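Chapter 8
Comparing Grippers Without Fooling Yourself

8.1 The Gripper You Like Is Not Data

Ask three people in a lab which gripper is best and you will hear about the one each of them learned on. Ask them why and the answers become vague. It "feels solid." It "doesn't fight you." One of our colleagues at Parham defended a two-finger design for most of a year on the grounds that it had never let her down, a claim that its log files did not support.

This chapter is about replacing that conversation with a better one. We will set up a comparison between hand-held grippers, the kind a person carries through a task so that the motion can later be used to train an arm. Chapter 7 dealt with arms that were already bolted to something. Now the thing holding the gripper has elbows, opinions and a lunch break, and your experimental design will have to cope with all three.

Our running case is the Pevumthorpe trials, in which two hand-held designs, the Rafferty and the Laster, were put through the same household tasks by the same operators. The trials produced 2,338 attempts. Of these, 944 had to be thrown out, and most of this chapter comes from the thrown-out ones.
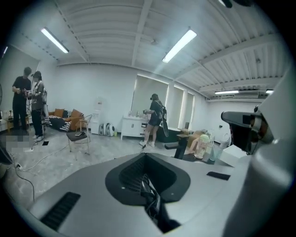

The first decision in any comparison is what to hold still. Beginners hold the task still and let everything else wander: the operator, the height of the table, the lighting, how tired everyone is by four in the afternoon. At Pevumthorpe the Rafferty was used mainly in the mornings for the first week and the Laster mainly after lunch. The Rafferty won handsomely. When the order was shuffled, its lead shrank to something you could lose under a coffee cup.

The second decision is what counts as a success. Write it down before the first attempt, in words a stranger could apply. "Picked up the cup" sounds clear enough until a cup rises an inch, tips, and is saved by the operator's knee. The knee is not part of the gripper.

8.2 Choosing Objects

An object set should be dull enough to repeat and varied enough to embarrass every gripper at least once. Flat, shiny things with rounded edges are good for this. Soft fingers tend to slide over them, and stiff ones tend to push them across the table toward the operator's lap. Clear containers mostly leave the fingers alone and make trouble for the camera. Anything with a handle will divide your operators into two camps, and you should specify the grasp or accept that you are now testing people.

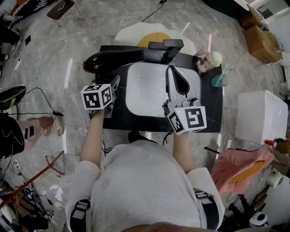
Keep the set small. The first Pevumthorpe list had 162 objects on it, and it took so long to reset the table that operators began quietly skipping the ones they disliked. The final list was short enough to fit on an index card, and the skipping stopped.

Record the starting position of every object as well. Tape marks will do. Memory will not, particularly on a Sunday.

8.3 What You Will Need for This Chapter

You should be comfortable with paired comparisons (Section 3.4) and with reading a tracking log (Section 5.2). If your log contains gaps, do not fill them in yet. Section 8.6 explains when a gap is a nuisance and when it is the result.

Key terms: blocking, carryover, grasp specification, operator effect, reset time, success criterion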